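Cat owners wanted – Nila whisker and nap study

Flenik is looking for 106 households, each with at least one cat and a reasonable tolerance for being ignored.

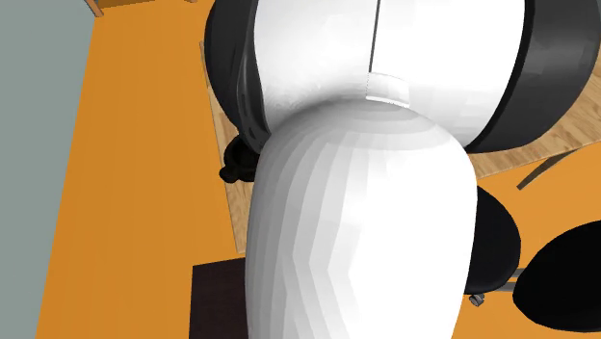 You'll keep a diary of your cat's naps for 15 days, noting favourite spots and colour of coat. Kittens under 2 are welcome, though they rarely honour the paperwork.
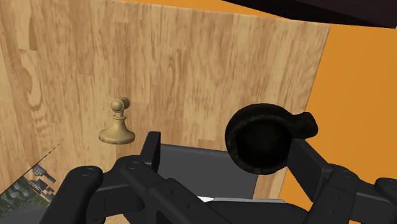

We pay $640 per household, to the human. Apply through the Brumach office by the end of March.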